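Workshop Tips: Showing a Two-Arm Setup How to Sort Blocks

Page by Fidelina Quintero. Last changed June 18, 2018

I wrote these tips for the people who begin to work at our Zorklow bench, and later some readers from other workshops asked for them, so now they are on the page for everybody. English is my third language. If a sentence is not clear, please write to me and I will repair it.

The task is a simple one. You sit at the leader arms, you move them with your hands, and the arms at the table copy you. They pick up blocks and put them in baskets. The computer records everything, and from many recordings it learns to do the same work alone. We have now 3,238 good recordings of this task, and I have thrown away 528 others. Most of the tips come from those 528.

Before you sit down

Clean the mat with a cloth that is a little damp, and then with a dry one. Do not use spray on the mat. It makes spots of shine, and the wrist cameras do not like them.

Put the baskets first and the blocks second. When you do it the other way, your sleeve will move the blocks.

Do not arrange the blocks nicely. This is the most common mistake of tidy people, and I am one of them. Drop them from a low height and leave them as they fall. Some should touch each other, some should be alone, one may stand on its end. If all your recordings begin with a neat row, the arms will learn only neat rows.

Turn a basket a little between recordings, and change which one is near and which one is far. A few centimeters is enough.

Check that both grippers open fully and close fully. I do this three times for each side. If a gripper makes a noise like a small coffee grinder, stop and look for a crumb of foam or wood in the rail.

At the leader arms

Adjust the chair so that your elbows are a little lower than your shoulders and the arms do not pull you forward. After one hour with a bad chair you will begin to make short, angry movements, and they will be in the recording also.

Start always from the same rest position. We have a card with a drawing of it at the station. New people think they remember the position after two days. They do not, and I did not also.

Move slower than you want, but do not stop in the air. A long stop teaches the arm to stop. If you must think, think before you press the pedal. My colleagues at Kesdale count to two in a low voice before every start, and I have taken this habit from them.

Come down to the block from above, with the fingers open only a little wider than the block. Very wide fingers push the neighbor away. For two blocks that touch, put one finger in the place where the gap is bigger and close slowly. For a long block, take it across the short side, close to the middle, or it will turn when you lift it.

Use the arm which is nearer. It sounds too simple to write, but right-handed people bring everything with the right arm, even from the far left corner, and then the two arms meet in the middle and one of them loses.
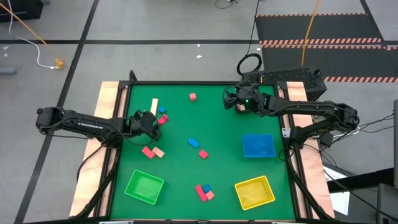
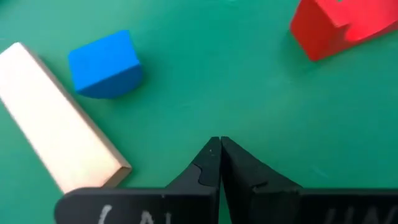
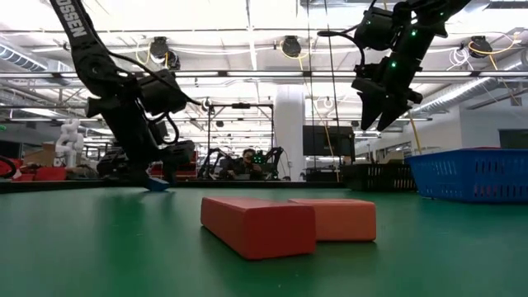 When you let go of a block, lower it into the basket until it is under the rim and then open. Do not throw. A block which jumps out costs you the whole recording, and usually you must then go and find it under the table.

What to keep and what to throw away

Keep a recording where you missed the block one time, went back and took it correctly. The arm must see how to repair a mistake. I did not know this in the beginning, and in February I deleted 116 recordings which I would be happy to have today.

Throw away a recording when:
a hand came over the mat
a block fell on the floor
a cable pulled at a joint and the arm jumped
you sneezed, laughed or answered the telephone

Write the reason in one or two words. "Bad" is not a reason. After one month you will not remember, and the reasons show you which part of the bench needs work.

Cables and small repairs

Leave a loose loop of cable at each joint, and move the arm by hand through its full reach before you fix the last tie. If the cable is tight in only one corner, you will find that corner in the worst moment. I prefer the soft ties with hooks. The plastic ones cut the cable cover when somebody pulls them with too much enthusiasm.

Mark your parts with a white paint pen. Pencil does not show on black, and stickers fall off when the motor is warm. Clean the place with alcohol first and wait ten minutes.

When the finger tips become smooth, rub them lightly with fine paper, grain 400 or near it. Only the inside faces. If you use the Yupanqui grippers, the left and the right finger are different, so take them off one at a time and do not mix them in the same dish, as I did.

How many in one day

For a new person I say forty recordings in the morning and thirty after lunch, with a pause each twenty minutes. The people from Sedeo do more, but they change places at the station every half hour. We want to arrive at 4,000 before we change to a different task, and I would like to do it without a sore wrist.

Next I will add a part about folding small towels. It goes slowly, and my notes for it are still on paper.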